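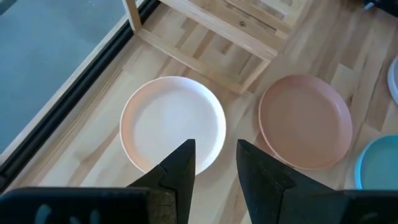
Pointed fingers or flat pads for picking up plates?

Posted by Laiba Usmani, 2018-11-03

We have a two-arm table and I'm supposed to recommend a gripper by the end of the month. The job is plates: round, shallow rim, lying flat on a wooden top, to be stood up in a slatted wooden rack. My candidates are the Drarneck pointed fingers and the Ploratska flat pads. The Drarneck set is 2810 a pair and the Ploratska is 3000, so price settles nothing except my mood.

The pointed ones get under a rim nicely but I don't trust them once the plate is tilted. The pads hold like a bank vault and can't get under anything. I also have a wrist camera on each arm plus one overhead, and the rim nearly vanishes when a white plate is in bright light. Is that a gripper problem or a camera problem? My boss says yes. 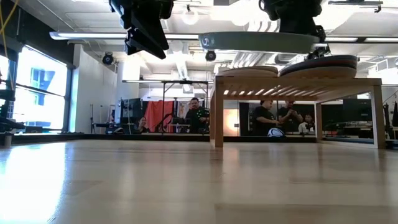
The arms over the little slatted bench, with the regular audience at the back.

Daniyal Afridi

Pads. We ran pads at Wadport for more than 2000 cycles and they were fine. Get pads.

Parveen Sandhu

Daniyal's pads were picking up boxes, as I recall, and a box is very forgiving company.

For plates lying flat I would stay with the points and stick a rough strip on the inner face, a little way back from the tip. The tip finds the rim, the strip does the holding. Close slowly and lift one side first. Try it with your lightest plate and your darkest one, then swap the arms and do it again, or you'll end up comparing two arms and calling it a gripper test. Ask me how I know.

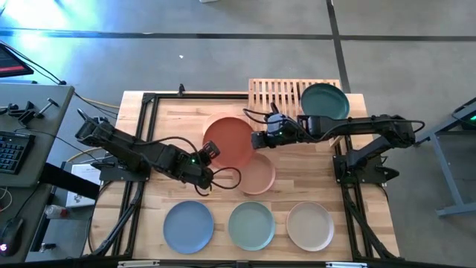 Leave room between plates too. If one overlaps its neighbor, the lower finger goes for whichever rim it meets first, and you get to explain that to your boss. As for the vanishing rim, that's the camera. Lock the exposure on the wrist one and turn it down until the white plate looks slightly gray.

Eliseo Trujillo

Seconding the exposure thing. We have the Warraich controller and it took me 3 tries to find the menu. It's under "Other."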